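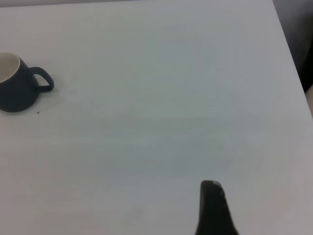
Wrist cam view, blue mug on the left, one finger poking in at the bottom. My whole April, basically.

So I've been rewriting the grasp planner in Soltamero and the handle is where it all goes wrong. The body of a mug is easy, it's a fat round thing. The handle is a loop with table showing through the middle, and our old segmenter kept filling the hole in!

Fix number one – stop smoothing the mask so hard. I'd set that ages ago to get rid of crumbs (there's a speck by the mug that used to get its own grasp proposal, bless it).

Fix number two was letting the planner ask for another view when the mug runs off the side of the picture. Before, it just guessed the missing half.

Ran 30 handle grasps in sim last night and 27 held. The other three all came in too steep and clipped the rim.

Next up is replan speed. It's at 100 ms and I'd like it lower before I merge. Branch is called mollavetti if anyone on the team fancies a look, tests are still a mess though.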